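# The Bin by the Wall

When the offices of Stelmakh moved to one floor last June, 200 small baskets disappeared from under the desks. In their place the company bought pedal bins, and Serena Rizzi was asked to decide where each of them should stand.

She did it with a roll of tape and a lot of walking. Her first idea was to hide the bins in the kitchen corners, but people left their cups and papers on the window sills. So she moved them to the places where everybody turns: the ends of the walls, the corners, the way to the meeting rooms.

The yellow lid was her wish too. On a gray striped carpet, beside a pale wall, a dark bin almost vanishes, and with this color one finds it from far away. The pedal has the same yellow.

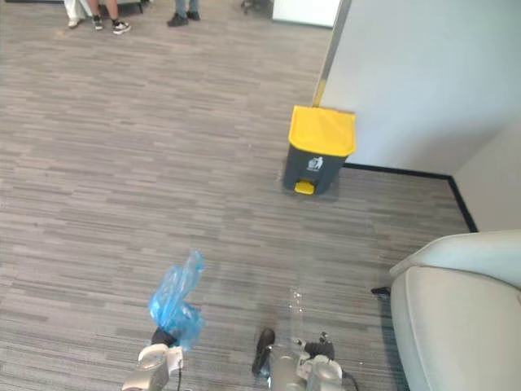 ## Four Steps to the Corner

Ada Pellegrini, who plans interiors at the studio Govulen, likes the solution but has a small complaint. A bin too close to the wall, she told me, will leave marks on the paint when the lid goes up. She advises to try the lid before choosing the final place, and to look at the baseboard after 4 weeks.

For the cleaners the change was bigger. Before, the evening round took them past 700 desks and shelves in two buildings. Now they follow a short list of corners, and they finish before eight in the evening.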